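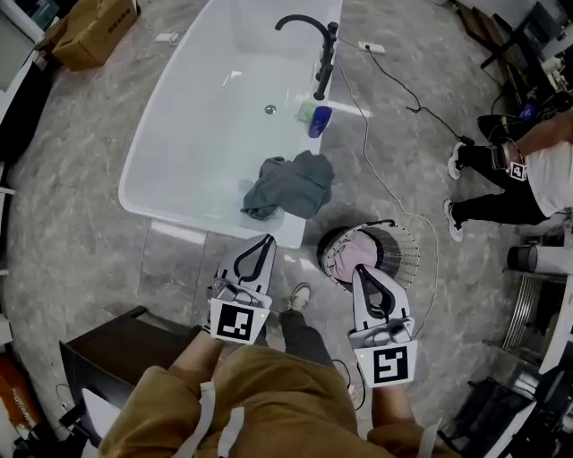 Bathroom station, Bremmont open day. Ernari hand-held grippers in use beside the laundry basket.

Ernari Hand-Held Gripper Pair
Reviewed by Dineo Masilela for the Gikwood equipment pages

Type: hand-held gripper pair for recording household tasks
Sold as: left and right unit, cable, marker plates, carry case
Price quoted at the open day: $3,250 per pair
Rental: from $70 a day, six-day minimum
Stock at Gikwood: to order only
Our status: listed, not yet recommended

What it is

Ernari makes a pair of grippers that a person carries through ordinary chores so the motions can later be used to train a robot arm. The company also sells the matching end tool for the arm and a software package called Nina, which takes the recordings and turns them into something the arm can follow. We list the hand-held pair by itself, as most of the people who write to us want to start there and buy an arm later, or borrow one.

I went to the April open day at Bremmont to see the pair at work before we put a price on this page. Ernari's flyer promised "any home task, captured in minutes." I have sold lab equipment long enough to want a look at the minutes.

What we saw

Bremmont had set up several household corners in one large room, and I spent most of my time at the bathroom. It had a freestanding white tub on a gray marble-patterned floor, a black gooseneck faucet, a towel over the rim and a round woven laundry basket with a pink cloth in it. The operator worked with one gripper in each hand. Each unit has a white body, black curved fingers and a square marker with its own black pattern, plus a small green light at the corner.

Laundry is a kind choice for a demonstration. Cloth forgives a bad grip. If the fingers close an inch off, you still come up with a handful of towel, and the audience sees a success. I asked whether we could try a bar of wet soap or a shampoo bottle with a flip cap and was told those were planned for the afternoon. I stayed until 4 and did not see either one.

The basket was a better test. A rim gives the fingers something firm to close on, and a basket is wide enough that most people want both hands for it. The operator picked it up and set it down several times while I watched, and looked comfortable doing it. How much of that was the tool and how much was practice I can't say. When visitors were given a turn, the first few tries were clumsy, mine included. My right hand kept arriving lower than I thought it would. It got better after ten minutes, and the person at the desk told me that most new operators need a full day.

The cable

The sales sheet uses the word "untethered" twice. The right-hand unit I tried had a thin black cable on it. I was told it was for that day's setup and that the pair will run without it, with a shorter recording time. The sheet gives 35 minutes per charge. I would like to see that number with the lights on, the fingers moving and a person working at a normal pace, and I've asked Ernari for a loan pair so we can time it here.

If you are planning to record in a bathroom or kitchen, think about where your cables will go before anything else. Power strips on a tile floor are fine at a dry demonstration. They are a different matter once somebody turns on a faucet. Ernari gives no water rating for the grippers, and when I asked for one I got a friendly answer that did not contain a number.

Markers

The square markers are how the system knows where each gripper is. They need to stay clean and in view. Spare plates come in the case, and replacement sets are sold separately. Do not swap left and right plates. Nina will accept the recording without complaint and the mistake shows up much later, according to a customer of ours who lost most of a week to it.

Glossy surfaces were my other worry, and I asked about mirrors. The answer was that mirrors should be covered. So add that to the list of things "any home task" leaves out.

Weight and comfort

The pair is lighter than I had guessed. My wrists were fine after ten minutes, though ten minutes tells you little about an afternoon's work. People with small hands should ask for the narrow grip insert, which costs extra and was not out on the table at the open day.

What we did not see

An arm repeating the task. The arm was at the other end of the room, running a different job that had been recorded before the doors opened. It ran that job well. But I would have liked to see one recording go all the way through, from a person's hands to the machine, while we stood there - that is what the money is for, after all. Ernari's people said the processing takes too long for a visit. Maybe so. I asked how long, and the answer depended on who I asked.

Who it may suit

Labs that already own a compatible arm and have someone on staff to mind the software. Teaching departments with a rental budget could do worse than six days with a pair, provided they keep the first day for practice. I would not suggest it for a buyer who has seen the flyer and nothing else.

Ordering

Orders go through Gikwood by email or phone. Please tell us which arm you have and which version of Nina you run, if any. We don't take deposits on this item until the loan pair has been through our own bench. Rentals are shipped from Bremmont, and the return label is in the lid of the case.

Accessories: narrow grip insert, spare marker plates (left or right), replacement finger set, long cable, second battery.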